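Print this page | E-mail this article
Shares: 106

Visit report: Kornitico open day, Wonanham
By Larasati Oei
May 14, 2025

Kornitico opened its Wonanham site to buyers and integrators for one afternoon, and I went for the Tufa, the hand-held gripper the company sells to teams that record manual tasks for robot training. The kit comes in singles and pairs. A pair lists at $2,000 and includes charging leads, spare finger pads and a year of software. Spare pads are sold separately after that.

Check-in was slow. Visitors were split into two groups, and mine started upstairs with a talk by Hadiza Oyelaran, who runs the product side. She kept to the hardware. The linkage has no motor, so the operator's hand does the closing, and the jaws carry over to a matching set that bolts onto an arm. Each unit weighs 480 grams without its lead. Most of the questions were about wrist fatigue, and she said the company advises short sessions.

After the talk we went down to the demonstration kitchen. The job there was sorting mixed cutlery, which Oyelaran called the hardest thing they show to customers. Forks and spoons lie across each other, and chopsticks are thin enough to slip out of a poor grip.
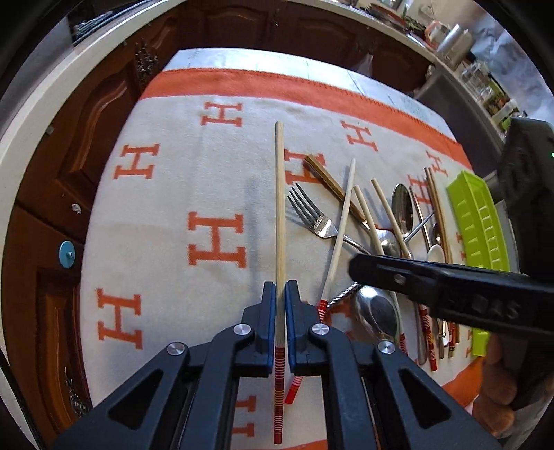 A chopstick held between the blue finger pads during the cutlery sort. A second gripper is at work on the right, next to the green tray.

I was given a turn with a pair. The right hand was easy within a few minutes. The left took longer, and I dropped a spoon twice before I stopped squeezing too hard. The pads are soft and grip a narrow round stick better than I expected. Thin knives lying flat are another matter. I had to push one against the blanket to get an edge up, and Oduor Swai, who was supervising, said everyone ends up doing the same.

The software station was less convincing. Recordings are checked and labeled in a program called Firley, and the version on show stalled while loading a batch of 700 clips. Staff restarted it and it ran after that. An update is due in June. I would want to see it before ordering more than one pair.

Parking is behind the building, and the entrance is on the side street. Coffee was provided. Trial loans can be booked through the sales desk, with a deposit.

3 comments

Ebuka Akinola
Did they say if the pads can be changed without tools? Ours wear out fast on metal parts.

Larasati Oei
Two small screws per pad, according to Oduor. I didn't try it myself.

Chiamaka Iyamu
I was in the other group and Firley loaded fine for us. Agree about the left hand.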